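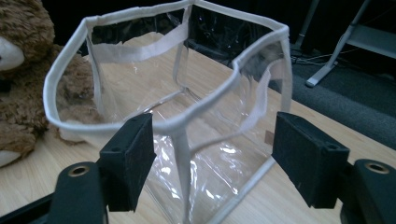
A clear vinyl storage bag with white fabric binding, on a wooden table.

Small repairs deserve a place in public policy

Decha Nilsuwan
25 August 2019

The council's consultation on household waste, which opened in May, asks residents a great many questions about bins. It asks how often they should be emptied, what colour the lids should be and whether food scraps ought to be collected separately. It does not ask what might be done to keep ordinary goods out of them in the first place. That omission should be corrected before the final plan is adopted.

The Sorkudard Trust has run a mending service in the Suksawat district for several years. In its last reporting year the service accepted 900 items, most of them of modest value: bags with split seams, school coats, cushion covers, umbrellas, a number of tents. Of these, 136 could not be repaired and were returned to their owners with advice on disposal. The remainder went back into use. The annual grant that supports this work is smaller than the sum set aside for printing the new collection calendars.

It may be objected that such items are cheap and that households will prefer to replace them. The objection has some force. A storage bag costs little, and a repair that takes an hour of skilled labour will seldom pay for itself on paper. Yet the price in the shop does not include the cost of carrying the old one away, and that cost falls on every ratepayer — including those who mend what they own.

There is also the matter of skill. The trust's Detden Road workshop has 2 paid menders, both close to retirement, and no funded post for a trainee. Sewing through heavy plastic or webbing is not learned from a leaflet. Should the workshop close, the district will find it costly to begin again.

The author therefore asks that the final plan include a fixed sum for repair, paid over three years and reviewed in public. Suppliers to council premises, among them the Clalleo centre, should be required to state whether spare parts are sold for the goods they provide. Collection crews should be able to hand residents a card giving the workshop's opening hours.

None of these measures requires new powers. Written responses to the consultation may be left at the district office or at any branch library.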